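4.2 Door tasks in the Hemis kit

The Hemis simulation kit (Sheehan, release of March) ships with 53 interior layouts and a door module sold as an add-on. We tested the module alone, leaving the navigation tools to a later section. Each trial loads a layout, places the virtual camera near a door and asks the policy to reach the lever and widen the opening. Doors may start closed or partly open, as in Figure 3.

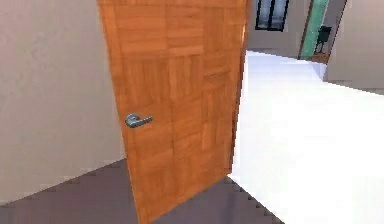 Figure 3. Rendered view from the door module: a partly open wooden door with a lever handle, and the rooms beyond.

We ran 176 trials on one desktop machine. Loading a layout took around 11 seconds, and we left that time out of the results. Hinge friction can be set per door, but the lever spring cannot — a limit the manual does not mention. Halliday and Abubakar scored the trials separately and disagreed on four, which Tapsell then settled. Texture resolution was kept at the default setting throughout.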